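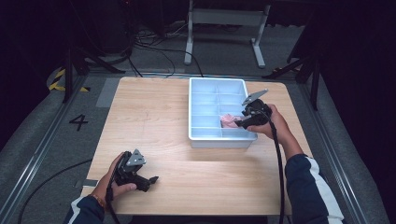

One student wrote on last term's feedback form that the session on storage classes was the only one she had used at work the same week, and asked for more time on the part about slow-moving stock. The session has been lengthened for that reason, and the part on delivery notes has moved to the reading.

Stock Control for Small Stores
Handout 4: Sorting, placing and counting

1. Why sort stock into classes

A small store may hold 200 different lines. They don't all deserve the same attention. A few lines account for most of the money spent in a year, and a long tail of cheap lines accounts for very little. The usual method is to rank every line by yearly spend (unit cost times units used) and split the ranking into three classes.

Class A: the lines at the top of the ranking. Count often, order in small amounts.
Class B: the middle. Count every quarter.
Class C: the rest. Count once a year and keep a generous reserve.

The boundaries are a matter of judgement. In the Plandham case the store manager drew the first line after the lines that made up around 57 per cent of spend. Other textbooks go higher. Be ready to say in your report where you drew yours and what would change if you moved it.

2. Where to put things

Class tells you how much care a line needs. It doesn't tell you where the line should live. For that, use picking frequency - how many times in a month somebody has to go and fetch it.

Fast movers go between knee and shoulder height, near the issue point. Heavy items go low, whatever their frequency. Slow movers can go on top shelves or at the far end.

Small parts are best kept in divided containers, one line to a compartment. Mixing two lines in one compartment saves space and causes most of the miscounts we see in student projects. Label the compartment as well as the container.

3. Slow-moving stock

A line is slow-moving if it has not been issued for two full ordering periods. Check these before acting:

- Is it a spare for a machine still in service?
- Is it seasonal? (At Plandham, several lines move only in August.)
- Has it been replaced by a newer line under another code?

If the answer to all of these is no, the line is a candidate for disposal. Write down its book value first.

4. Counting

Worked case. The stock record at the Luik depot shows 57 units of a line. The shelf count gives 56. The difference is one unit, a little under 2 per cent of the record. For a class C line, correct the record and move on. For a class A line, recount, then look through the issue slips back to the last agreed count.

Never adjust a record on a single count of a class A line.

Before next time

Read the Grakeck case in the course pack and rank its lines by yearly spend. Bring your ranking on paper. The spreadsheet has a blank column for picking frequency - leave it empty, we fill it in during the class.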